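Storing Apples Through the Winter: Notes for the Household

February 2023

The purpose of this entry is to set down the practice followed in this household for keeping apples after the autumn harvest. Readers have asked for it in writing.

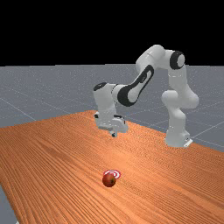 Naheed Talpur wrote to say that her apples turn soft by the new year, however carefully they are wrapped, and that she suspects the cellar is too dry. Her suspicion is reasonable. A dry room draws moisture from the skin, and wrapping slows this only in part. A shallow pan of water on the cellar floor is recommended, and it should be refilled every 7 days.

Fruit intended for storage must be sound. Any apple with a bruise, a split or a missing stem is to be set aside and eaten first. Early varieties picked in July should not be stored at all. They are better made into sauce.

The trays in use here were bought from Lambert, and each holds a single layer. Apples should not touch. Potatoes must be kept in a separate room, and onions likewise, as the fruit takes on their smell.

Trays are inspected every 8 days until the end of the season. Zdzisław Grabowska holds that this is excessive and inspects hers once a month. Her losses last winter were two apples, and mine were greater, so the matter remains open.

Questions concerning pears will be addressed in a later entry, once the present crop has been eaten.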